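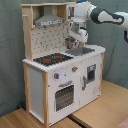
## Storkow laboratory releases planning software for kitchen manipulation

The robotics laboratory at Storkow has published the first public version of Drimiment, a motion planning and control package for robot arms working in domestic settings. The release was made available to partner institutions in May and may now be downloaded by any research group under an open licence.

Drimiment was developed jointly with Kowalchuk, which supplied the collision checking library. It is intended for tasks such as moving a pot between cooktop and sink, where the arm must pass close to shelves, taps and upright posts. A toy kitchen serves as the standard test installation, as its small dimensions leave little clearance for the wrist.

According to the laboratory, the principal change from earlier internal versions lies in the way planning and perception exchange information. The planner formerly received a single model of the kitchen at the start of each task. It now receives a revised model whenever the perception module reports that an object has moved, and it amends only the part of the path that is affected.

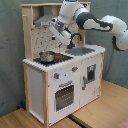
The laboratory states that this arrangement shortens the pause between one movement and the next. In the final round of testing the median time needed to amend a path was 293 milliseconds, against 398 milliseconds for the version used last year. The tests covered 2093 planned movements, all carried out with the same controller settings. Full logs have been published with the source code.

Reflective surfaces remain a difficulty. Metal pots and basins produce gaps in the depth data, and the planner treats such gaps as occupied space. This is a cautious setting – it can cause the arm to take a longer path than necessary – and users may alter it in the configuration file.

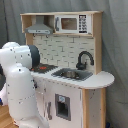 *The Drimiment test installation at Storkow, with the arm beside the cooktop.*

The package also includes a tool for replaying recorded tasks. An operator may stop a replay at any point, inspect the planned path and compare it with the joint positions reported by the arm. The tool accepts recordings of up to 3000 steps. Longer recordings must be divided before they are loaded.
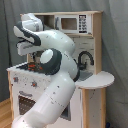 Clitov welcomed the release but asked that the replay format be fixed before further features are added, noting that groups which had adopted the earlier format had been obliged to convert their recordings twice. The laboratory has replied that the format will remain unchanged until the next major version, and that a conversion script is supplied in the tools directory.

Reports of faults should be submitted through the project's public issue list.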